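Scoring question: does our MVP vote make sense?

tadska_lefty
Posted Wednesday, 9:40 pm
Our adult baseball league gives out an MVP at the end of the regular season. Every manager gets a ballot with three spots, and first place is worth more than second and third put together. This year it came down to Cyrill Zürcher of the Marti club and Aldana Retamal of Lusine, and Cyrill won by 2 points. I have no problem with either player. My problem is that three managers left the second and third spots blank, and the league counted those ballots anyway. If you fill in only one name you are helping your guy and hurting everybody else. Is that allowed in other leagues?

bullpen_cart
Posted Wednesday, 9:58 pm
We had the same thing in my old league. The rule there was that a ballot with a blank spot got sent back once. If the manager did not fix it, it was thrown out. It took one season for people to learn.

Marti_dugout
Posted Wednesday, 10:15 pm
I keep the book for Marti so take this how you want. Cyrill hit .388 and played every inning at shortstop except for one game when he was at a wedding. Aldana had a very good year at first base and more home runs, but she missed most of July with the wrist. I don't see how you give it to someone who missed that much of a short season. The blank ballots did not decide anything. Two of the three had Aldana first.

tadska_lefty
Posted Wednesday, 10:22 pm
Where did you get that? The ballots are supposed to be secret.

Marti_dugout
Posted Wednesday, 10:31 pm
Lorenz Koller read them out at the managers' meeting. Everyone in the room heard it.

e_schnyder
Posted Wednesday, 10:50 pm
I was at that meeting and he read the totals, plus his own ballot. He did not read all of them. I would like people to be careful with this. I run the schedule and I get the phone calls.

On the actual question, the bylaws say a manager "shall rank three players." They do not say what happens if a manager ranks one. The last time the wording was touched was 2000, when we went from six teams to eight. If someone wants to change it they need to send me the new text before the winter meeting.

WakanaN
Posted Thursday, 7:05 am
I caught for Zivia this season so I saw both of them from behind the plate. Cyrill is the hardest out in the league. You can't get him to chase anything with two strikes. Aldana will chase the high one but if you miss down she hits it over the road. When she was out, Lusine lost five of six, and when she came back they went on a run and made the playoffs. For me that is what valuable means. I would have voted for her.

I also think players should have a vote. Managers see their own bench most of the time.

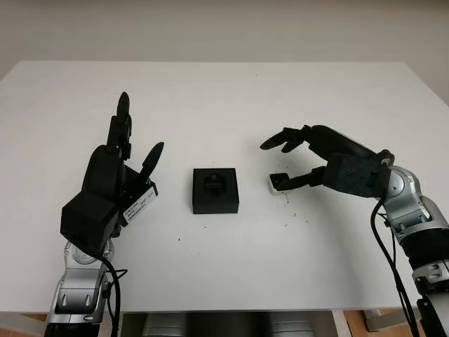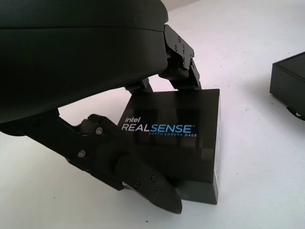
If we do give players a vote, it should be one ballot per team, agreed on after the last game and handed in with the scorecard. I don't want everyone voting by text message for a week. Half of the players in this league would vote for whoever drives them to games.

bullpen_cart
Posted Thursday, 7:48 am
One ballot per team is the same as the manager's ballot. The manager will be standing there.

WakanaN
Posted Thursday, 8:02 am
Ours wouldn't be. We disagree with him about most things.

Oldgloves70
Posted Thursday, 12:20 pm
My view is that the pitcher from Zivia should have been in this talk and wasn't. He threw 70 innings with an ERA under two. The closest anyone else came was 51. Pitchers never win this because people say they only play every fourth game, but we play once a week, so a good starter pitches nearly all of them. He finished fourth in the voting, and if those three ballots had been filled in he might have been third.

Marti_dugout
Posted Thursday, 12:41 pm
He was great. He also can't hit and they used the DH for him all year. Cyrill gave you both sides of the ball. That matters with rosters this small.

Oldgloves70
Posted Thursday, 12:55 pm
The DH is in the rules. You can't hold it against him that his team used it.

tadska_lefty
Posted Thursday, 1:10 pm
Can we stay on the ballots please. I wrote up some text, tell me if anything is missing.

Each manager ranks three players from at least two different teams. A ballot with fewer than three names is returned once and must be completed within 48 hours. After that it is not counted. A player must appear in at least half of the regular season games to be eligible.

Marti_dugout
Posted Thursday, 1:26 pm
Fine with all of it except the last line. Half is too low. Make it two thirds.

WakanaN
Posted Thursday, 1:33 pm
Two thirds would have knocked out Aldana, so I can see why you like it.

Marti_dugout
Posted Thursday, 1:37 pm
It would apply to everyone, including ours. We had a guy hitting .400 who only came out for the home games.

bullpen_cart
Posted Thursday, 2:15 pm
I would go by plate appearances and forget games. Somebody who pinch hits ten times has "appeared" in ten games. Set a number of plate appearances per team game and use innings for pitchers. The book already has both.

e_schnyder
Posted Thursday, 6:30 pm
The book has both for five of the eight teams. The other three turn in a line score and a list of names. Last season I had 188 at bats for one club that I could not match to a player. If you want plate appearances in the rule, then somebody has to get those three teams to keep a full book.

tadska_lefty
Posted Thursday, 6:52 pm
OK, I'll leave it at games for now and put two thirds in brackets so the meeting can pick. Edeltraud, do you need it on paper or is email good enough?

e_schnyder
Posted Thursday, 7:04 pm
Email. Put your team name in the subject line.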